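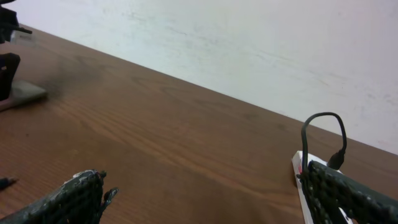
Reiko Kobori wrote to us after her daughter's first term and said the thing she noticed most was that the kids were allowed to get stuck. She had expected a kit with steps to follow, and what came home each week was a notebook full of crossings-out.

Her letter gets passed around when new parents ask what the Curness Robotics Club does, so we have put that part of it on our page.

Who we are

Curness Robotics Club is an after-school program for students in years 7 to 12. We started with one borrowed bench in the Curness library and now have our own room behind the community hall. There are 30 members this year and a short waiting list for the junior group.

What we work on

Juniors begin with wheeled robots and simple sensors. Seniors work on arms and grippers, mostly on picking up small, awkward things and putting them where they should go. Cables and plugs are the current headache. A cable bends differently every time you touch it, so a program that copes with a block will often fail on a lead. The senior group has been on this problem since November and has tried several finger shapes.

Members write their own code. Mentors will look at it and ask questions, but they keep their hands off the keyboard.

Mentors

Vesela Ionescu runs the senior group and looks after the arms. Mahfuz Bhuiyan teaches the juniors and organises the parts cupboard. Milovan Lazarević comes in for electronics and soldering, which members can start in year 8 once they have done the safety session.

Competition

We enter the Tkachuk Challenge each year with one junior and one senior team. Last year the senior team placed fourth with a robot called Solar, named for its colour — it has never had a solar panel. Teams are picked on attendance and interest. You don't need to be the best programmer to get a place.

Sessions and fees

Juniors meet from 4 pm and seniors from 5.30 pm, during school term. Each session runs 90 minutes. The fee is $200 a term for juniors and $260 for seniors, who go through more parts. Two free places are set aside in each group, and you can ask for one by ticking the box on the enrolment form.

Bring closed shoes, a notebook and a drink bottle. Laptops are supplied, but you can use your own.

Visiting

Families are welcome to sit in on a session before enrolling. Please let Purificación Carretero know at the front desk when you arrive, and she will sign you in. Parking is off Ulenach Road, behind the hall.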